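**Plundik starter kit for a home kitchen setup: worth it, or buy the parts separately?**

Posted by Amra Yordanov, Fri 6 September

We run a small teleoperation setup in a rented kitchen and want to go from one arm to 2. The Plundik kit comes with the arm, a parallel gripper, a wrist camera, mounting clamps and a year of their recording software. It costs more than the arm and gripper bought separately from Zirkano, and I already own a camera that would work.

The tasks are ordinary kitchen ones: putting soft toy food on a plate, moving things in and out of open boxes and trays, sliding a cutting board over. Nothing heavy. I don't need force sensing.

What I want to know:

- Does the gripper hold soft things without a lot of tuning?
- Do the clamps work on a stone counter?
- Is the software usable after the first year if you don't renew?

I asked their sales desk about the last one and got a brochure back.

---

**Kai-wen Tai**

I've had the kit since April, so I can speak to most of this.

Gripper: fine with plush and foam. The default closing force is set for hard plastic and it will squash a soft toy flat, but there is a slider in the settings and I have it at 30 percent for everything soft. It slips on round, smooth things at that level. The rubber pads wear at the tips first. They sell them in packs of 12 and I'm on my second pack.

Thin flat things are the weak point. A cutting board lying flush on the counter is hard to get under. I either push it to the counter edge and grab it there, or set it on something first. Open boxes are easy as long as the walls are thin enough for the fingers to go on either side. If yours have hinges or clasps on the outside, approach from another wall.

Clamps: they need a lip of at least an inch under the counter. Mine has one. They come with felt, which I replaced with rubber sheet because the felt let the base creep when the arm was stretched out.

One more thing about layout. I started with a bare counter and the recordings were no use to me later, when I wanted the arm to work with appliances and food containers standing around. Now I leave the kitchen as a kitchen and only move what is in the arm's direct path. 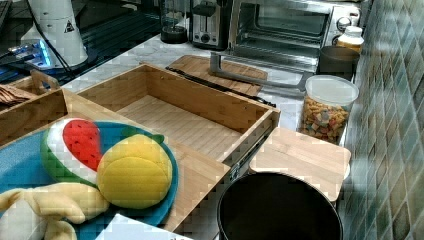 Reach is the other limit. The arm gets to the middle of a normal counter easily, but the back row is slow and the wrist camera ends up looking at the wall. With a second arm you'll want the bases as far apart as the counter lets you, or they'll argue over the center.

Software: I haven't reached the end of the year, so I can't say.

---

**Ovidiu Olteanu**

After the year it drops to local recording only. You keep your files and can export them, but the playback editor goes away. I let mine lapse and didn't miss it much.

If you already have a camera I would get the Zirkano parts. The calibration took me an evening and the instructions skip a step: home the gripper before you plug in the wrist cable, or it reports the wrong width.

---

**Luuk Visser**

Don't buy either, wait for the new Plundik. I heard it comes in 10 weeks.

> **Amra Yordanov:** Where did you hear that? There's nothing on their site.

> **Luuk Visser:** Guy at the Staltville meetup.

> **Amra Yordanov:** OK. I'm going with the Zirkano parts and rubber sheet for the clamps. Thanks Kai-wen and Ovidiu.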